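I went to the Rudness hearing expecting to be bored, and I'd packed a sandwich for it. By lunchtime I hadn't touched the thing.

If you've missed the fuss, a county inspector named Ashwin Nambiar says a Stodow road contract was signed off before anyone had read the bids. His old boss, Eduardo Carrilho, says that's nonsense. So on a warm May morning they both ended up in the same hot room, 2 seats apart, not looking at each other.

Nambiar went first, and he'd brought paper – 244 pages of it, mostly emails. Bouchra Bouazza, the lawyer running the questions, let him talk for 80 minutes and hardly cut in. I liked her a lot! She has this way of saying "and then?" that makes you want to confess to something yourself.

The bit everyone scribbled down was a dinner in Sayce. Nambiar says Carrilho met the contractor, Américo Calado, there at 9 p.m. the night before the vote. Carrilho remembers the dinner (he had the fish) but says they talked about boats.

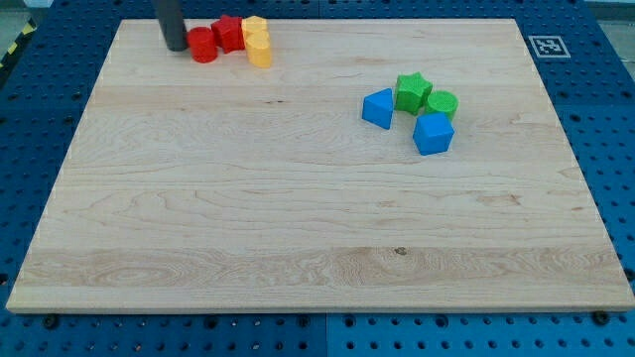

Small colored blocks on a pale wooden board.

Calado hasn't agreed to testify yet. His lawyer, Sérgio Henriques, told me on the courthouse steps that his client "would be happy to help at the right time," and then he wouldn't say when that was. I asked again. He admired my bag.

Bouazza wants the restaurant's booking records next, and the county has until the end of the month to hand over its own. I've already booked my room in Rudness for the next round.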